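Ticket: Cellar page loads forever, then shows last month's stock
Product: Iketti inventory, desktop version
Opened by: Judite Carrilho
Status: Solved (see last entry)

First entry, 18 February 2022

Hi all! I do the stock lists for the Aguiar wine shop and I've been fighting with this since breakfast, so forgive the rambling. When I open the Cellar page I get the little spinning circle for 30 seconds or so, and then the list comes up - but it's the list from January. Bottles we sold weeks ago are sitting there as if they're still on the shelf, and the new delivery is missing completely. The Orders page is fine. Reports is fine too, which is weird, because I thought it pulled from the same place.

What I've tried so far:
Logged out and back in. Same.
Restarted the computer. Same, and it wanted to install updates, so there went my coffee break.
Tried the other computer, the one at the front desk. The list there is correct! So the data must be okay somewhere.
Logged in as myself on the front desk computer. Still correct. So it isn't my account.

We have 3000 items in the list, give or take nothing (I exported it from the front desk to check). Is that too many?

Reply from Belmiro Louro, Iketti support

Hi Judite, thanks for trying the second computer, that saves us a step. 3000 items is fine. It sounds like the program on your back office machine is reading its saved copy and giving up on the live one. Could you go to Settings, then Storage, and tell me what it says next to "Local copy limit"? Also please check whether the clock on that computer is right.

Second entry

Clock is right, I checked it against my phone. Local copy limit says 2000. Hmm! I'm guessing that's the problem? I don't remember ever touching it, but we did move everything over from our old Skotmont program in January and I clicked yes on an awful lot of boxes that week.

I changed it to "No limit" and hit Save. It let me save, but when I went back in, it said 2000 again. Tried it twice more with the same result. Then I tried clearing the local copy with the button underneath, and got a message saying "Folder in use." I had nothing else open, not even email.

Reply from Belmiro Louro

That limit came across with the Skotmont import, and the program can't rewrite it while the folder is locked. Do you have a backup tool running on that machine? Look for a small icon near the clock. If there is one, pause it, close Iketti, open it again, clear the local copy, and only then change the limit. Please do it in that order. While you're in there, could you open one item record with a picture attached and tell me if the picture loads?

Third entry

Yes!! There was a Senodthorpe backup icon hiding behind the little arrow. I paused it and did everything in your order. The limit now says "No limit" and it stays that way after a restart. The Cellar page opens in 2 seconds and the January ghosts are gone.

Pictures load as well. I opened the one at the top of the list:
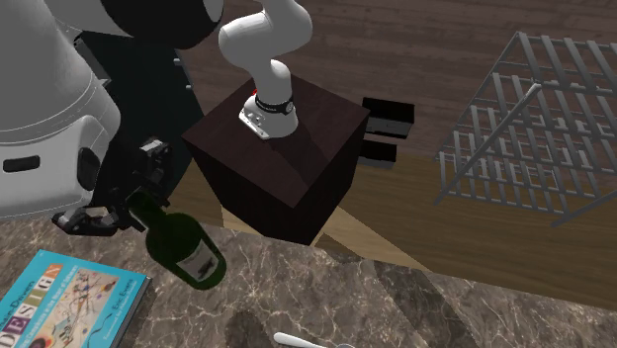

Green bottle on its side, marble counter, white label near the base.

It came up right away and stayed sharp when I made the window bigger. I opened a few more further down and those were fine too.

One leftover question - can I turn the backup on again, or will it lock the folder all over? I'd rather not run without one.

Reply from Belmiro Louro

Great news. You can turn it back on, just add the Iketti local copy folder to its skip list first. Your real stock data lives on the server, so you won't lose anything by leaving that folder out.

Last entry

Folder added to the skip list, backup running, Cellar page still quick. I've written the steps on a sticky note for the front desk in case it comes back while I'm out. Please go ahead and close this one, and thanks for your patience, Belmiro!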